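Metik Computer Repair - Frequently Asked Questions
Updated 17 Jun 2020

Do I need an appointment to drop off a desktop?
No. Bring the tower to the Kostilport counter during opening hours. Leave the monitor, keyboard and mouse at home.

What does a diagnosis cost?
A bench diagnosis is $32. If you go ahead with the repair, we take it off the bill.

Can you upgrade the processor in my old tower?
Often, yes. The new chip has to match the socket, and the board's BIOS has to support it. Send us the model number first and we'll check.

I want to do it myself. How do I open the socket?
Shut down, unplug the power cord and touch bare metal on the case. Take off the cooler, push the lever down and out, then lift the bracket. Hold the old chip by its edges and lift it straight up.

Can bent socket pins be fixed?
One or two, sometimes. We charge $83 to try and can't promise the result. Don't touch the contacts with a finger or a cloth - even light pressure can bend them.

Which memory should I buy?
Whatever type the board's manual lists. The slots are keyed, so a stick of the wrong type won't seat. Open the locking clips before you press it in. 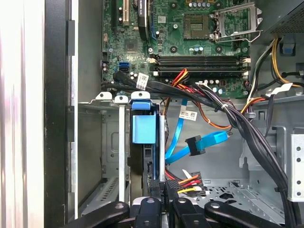 Open tower with the CPU socket and the four RAM slots empty. The socket bracket is up.

Do I have to unplug all the cables?
No. Move the bundle aside gently and leave the ties on. If you do disconnect a SATA cable, note which port it came from.

How long is the work covered?
90 days on labor. Parts carry the maker's own warranty.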